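Drotex rebuilds camera routine for its tabletop robot cell at Rasstead

Drotex has changed the way it checks and cleans the wrist camera on the small robot cell at its Rasstead workshop, after a run of missed picks that took the maintenance crew most of November to sort out.

The cell, known in the building as Cadwaladr, is a single arm bolted beside a wooden table. It sorts and places small parts for the assembly benches. A camera the size of a matchbox sits at the wrist and tells the arm where each part is lying.

Early in the month the arm began reaching for parts that were not there. It would move to a bare stretch of table, close its fingers, lift, and stop with a fault. Operators cleared the fault by hand and restarted the program, sometimes several times in one shift.

"We went after the fingers first," said Marijke Van Leeuwen, who runs maintenance at the workshop. "The pads had some wear, so we changed them. The faults kept coming at the same rate."

Her crew then checked the arm itself. Siebe Verschueren put a dial gauge on the table and ran the arm to the same point over and over. It came back within tolerance each time. He also tightened the bracket that holds the camera, where one screw had backed off a little, and ran the calibration again. That brought the pick positions back in line, but the empty reaches continued.

The answer came from the saved camera pictures. Gijs Dekker went through the pictures stored with 70 of the faults and compared them with what the software had marked as a part. In most of them it had picked out something belonging to the table. Knots and scratches had been scored as small parts, and so had crumbs of packing material.

The table dates from before the cell was installed and was used for hand packing. The vision software was set up against a reference picture of its surface, and that picture had not been updated since the first week of operation. The surface had picked up new marks in the meantime, and the threshold for what counted as a part had been lowered in the fall to help with a batch of pale washers.

Drotex considered a new tabletop and a printed mat. Both were put off. A mat tends to curl at the corners and would have to be taped down inside the arm's reach, and a new top would mean taking the cell out of service and leveling everything again.

The crew settled on a daily routine that takes 15 minutes at the start of the first shift. The operator locks out the arm, wipes the table with a dry cloth and then a slightly damp one, and cleans the camera lens with a lens tissue. Compressed air is no longer used, as it was pushing dust under the lens cover. With the lockout removed, the arm moves through 3 stored positions at slow speed and takes a picture of the clear table at each one. 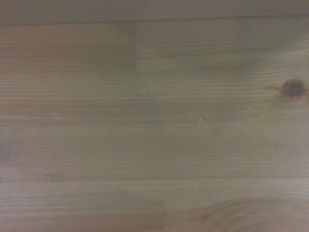 The tabletop at close range from the wrist camera, with a dark knot at right and a small white speck near the center.

The new pictures are compared with the reference set. If something shows up that was not there the day before, the operator wipes the spot and takes the picture again. A mark that stays after wiping is added to the reference, so the software will ignore it. Dekker also put the threshold back to its earlier value and gave the pale washers a program of their own.

The lamp over the cell is part of the routine as well. It is switched on before the checks begin and left on for the whole shift. Verschueren has marked its height on the post with a strip of tape.

Faults for an empty pick dropped to 11 in the first full week under the new routine, and Van Leeuwen said most of those came from parts lying on top of each other. A spare lens cover and a second camera cable are now kept in the drawer under the controller.

The notes have been passed to Fusum, the integrator that built the cell. Arnout Bakker of Fusum said the company plans to add a reminder to the operator screen that comes up when the reference pictures have not been refreshed. The update will be loaded during the next scheduled service, when the joint seals and the cable sleeve at the wrist are also due to be checked.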